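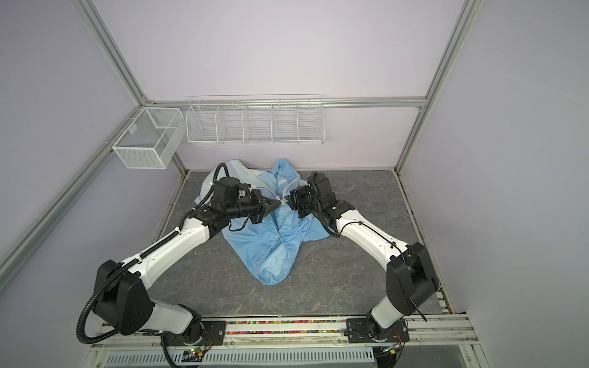 お題と投稿が別々のファイルだと、どの写真に付いたひとことなのか追いにくい、という指摘を利用者からもらった。v2ではお題番号を全行に入れ、1ファイルで読めるようにした。

Flelline ひとこと投稿データ v2

概要
写真加工と大喜利の投稿サイトFlumixで行われた「写真でひとこと」企画の投稿をまとめたもの。収録は1081件。画像本体は含まず、お題の説明文と投稿テキストのみ。

ファイル
posts.tsv 投稿本文
themes.tsv お題の一覧(開催月と募集文)
文字コードはUTF-8、改行はLF。

posts.tsvの列
theme_id お題番号
text ひとこと本文。改行は半角スペースに置換
votes 締切時点の得票数
award 入賞区分。1〜3位は数字、それ以外は空欄

前処理
同じお題に同文の投稿が複数あるときは、先に投稿されたほうを残した。投稿者名は削除済み。本文中で他の投稿者に呼びかけている箇所は伏せ字にしてある。絵文字はそのまま。

既知の問題
・10月のお題「Van Wyk」は途中で募集文が差し替えられた。themes.tsvには差し替え後の文だけが入っている。
・加工画像が前提のひとことは、本文だけ読んでも意味が通らないことがある。
・同点のお題では2位が2件ある。

読み込み
変換ツールWusardの標準設定で開ける。表計算ソフトで開く場合、theme_idを文字列に指定しないと先頭の0が消える。

利用条件
研究と個人利用は可。投稿文をそのまま商品に載せることは不可。削除依頼は配布ページの連絡欄で受け付け、次の版で反映する。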